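Ticket 1232: second sorting bench, budget hold
Opened January 2019, B. Kavanagh

Hartley wants a basket count before releasing funds. Small parts tested first. 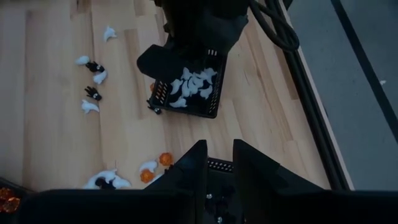 Wrist view, white pieces in the slotted basket.

Quote from Stenberg covers 2 arms, no spare fingers. Asked for spares as a separate line.

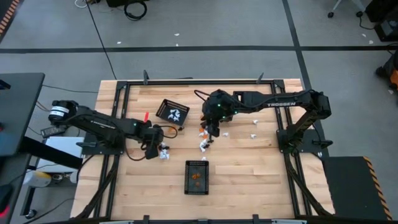

Bench with both arms mounted.

Footprint OK. Larger baskets priced at 40 each.

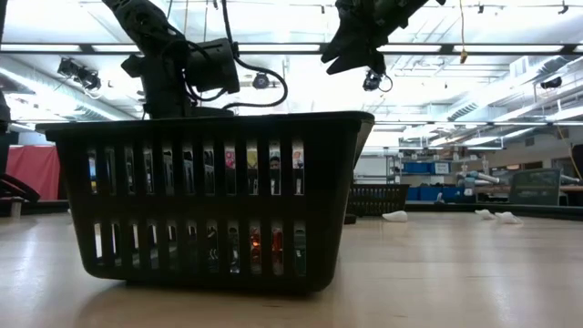
Photo: B. Kavanagh / Weltari

Rim height to be confirmed before ordering. Status: pending.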